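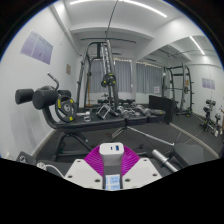 Stillau arrived at Cirnwood with a longer swingarm and left with second place in the endurance class. The change adds 8 mm to the wheelbase and calms the rear under power. Tire wear over the 200-lap distance fell enough to drop one stop. The cost is slower turn-in, most visible at the hairpin. Clevgate, on the standard 900 cc frame, was quicker there all day and won.

Nwosu retired with a failed clutch basket. Its engine had been rebuilt in January.

Filed under: Racing / Endurance / Tech

Comments

gearlash: What spring rate did Stillau run?

pitwall2703: Clevgate won it on fuel, not in the hairpin.

Related
Clutch baskets: when to replace
Cirnwood lap chart
Clevgate confirms entry for next round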